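Shop notebook, February, Saturday

Subject: does the Ruvier dry lubricant do anything the old light oil doesn't? Namora wants an answer for the small gear sets before they order more. I have read the Ruvier sheet twice and I still don't know what they mean by "self-renewing film." A film of what, renewed from where?

Claim as I understand it: tumble the parts with the powder, wipe them off, run them with nothing else. Quieter, cleaner, lasts longer than oil. The comparison on the sheet has no units on the vertical axis. I asked Urard, who sells it, for the raw numbers. They sent the same sheet with a nicer cover.

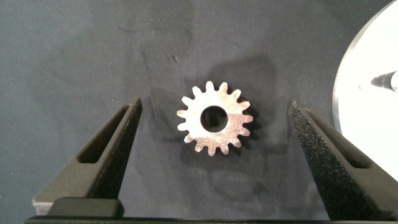

Oanh Đoàn

Plan. Two sets, same stock, same load, same motor. Set A gets the powder. Set B gets the oil we have always used, wiped back until the rag comes away clean. Run both at 300 rpm for 41 hours and weigh before and after. If the difference is smaller than what I get weighing the same part twice, I am calling it no difference, whatever the sheet says.

Wei objected that 41 hours is too short to show anything. Probably right. But the Ruvier sheet claims a visible benefit "from first use," so let them be held to it. If they meant first use after a month, they should have printed that.

10:15. Tumbled set A. The instructions say 75 minutes and don't say at what drum speed, which makes the 75 pretty meaningless. Used our slow setting. Powder gets on everything, including the door handle and my coffee. "Cleaner than oil" is already in trouble.

11:50. Wiped set A. The sheet says to wipe "until uniform." Uniform to whom? My eye says yes, Wei's says no. We went with mine because I was holding the rag.

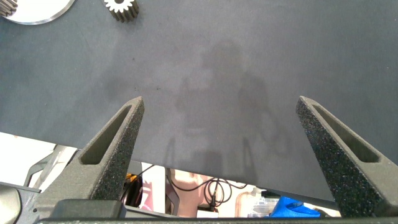
Noise is the part I trust least. Everybody who handles a treated gear says it sounds better, and everybody who says so knows it was treated. I want it blind. Wei will mount the sets in an order I don't know, and I'll write down which is louder before he tells me. Labels are a problem, as the parts are too small to write on and the powder wipes off marker anyway. Best idea so far is to keep each set on its own plate, like the white disc with the silvery rim, and mark the plate. That fails the first time a gear wanders off and lies on the gray tabletop by itself, as one already has. From now on a gear found off its plate gets cleaned and weighed again before it goes anywhere.

1:30. Scale check. Weighed one gear over and over on the small balance. It drifts when the heater kicks in. Turned the heater off, put on a second sweater, drift mostly gone. I suspect a lot of published wear data is heater data.

Baseline weights are on the sheet taped inside the cabinet door. Don't copy them in here; last time the two copies disagreed and we lost an afternoon working out which one was wrong.

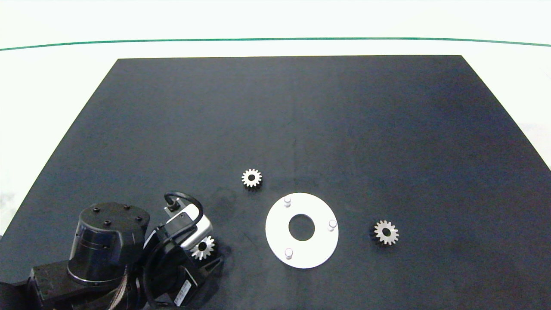

Open questions

Does the powder stay put under load, or does it get pushed out to the ends of the teeth and sit there looking busy? Pull one gear from set A halfway through and look under the loupe. Yes, that spoils the full run for that gear. Use a spare.

Would plain graphite do the same thing? Ruvier says theirs is "not comparable to graphite." I'd like to compare it to graphite. We have a jar from the lock job. Third set if there is time on the motor.

Cost. Urard quoted 200 for the starter tub and would not say how many parts a tub treats. The oil bottle on the shelf was here before I was and is still half full.

4:40. Both sets running. No difference I can hear from the bench, but I know which is which today so that counts for nothing. Wei to check the load arm before he locks up. Guard stays on.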